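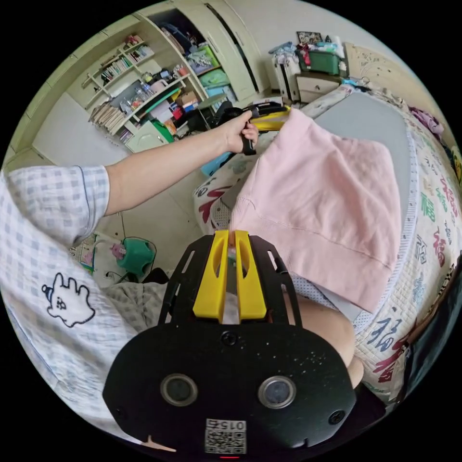 Tridis Walking Audio Guide, Prosberg Old Town Edition

Sold by Hidayat Travel Goods
Item no. 859
In stock

We carry four audio guides to Prosberg and this is the one we argue over most. Tridis says it "brings the old town to life." We walked the whole route with it in the rain and can report that the old town stayed much as it was. It is still the best of the four, which says something about the other three.

What you get

A player with a clip, one pair of wired earphones, a charging cable and a folding map. The map is better than the player. It shows the steps behind the cathedral, which the free map from the tourist office leaves out.

What it covers

43 recorded stops, starting at the river gate and ending at the Rornusska chapel. Tridis counts the cathedral as 11 of them, and that is stretching things. Two of those stops are the same side altar, once from the left and once from the right. The stops on the bell tower and the crypt are good, with real dates and a plain account of the fire and who paid for the repairs.

Be careful with the legends. The recording says the master builder was walled up in the north tower. We have heard the same story in three other towns, always about the north tower. The narrator tells it in the same voice he uses for the dates, so a first-time visitor can't tell which is which.

Battery

The box says all day. Ours lasted through lunch and gave out at the fish market, with the screen set to bright. Turned down, it made it to the chapel. Charge it the night before anyway.

Sound

Fine indoors. On the main square you will be turning it up whenever a streetcar goes by. The earphones that come with it are thin and one of ours crackled. Any pair with the ordinary round plug will fit.

Does it get you in anywhere?

No. People ask this a lot, and the wording on the front of the box doesn't help. "Full access to 100 years of building" means you hear about it. Cathedral entry is free outside of services. The tower and the crypt are ticketed at the door, and the Rornusska chapel is locked more often than the guide admits. Check the notice on the gate before you climb the hill.

Who should skip it

Anyone with only a morning in town. You'll spend it skipping tracks. Young children also lose interest by the guild hall, where one stop is given over entirely to roof beams.

Languages: English, German, French
Updates: by cable only, from the Tridis site
Returns: unopened earphones, please. We can't take them back once the bag is torn.

Page last checked 14 August 2023. The recordings still describe scaffolding on the west front that has since come down.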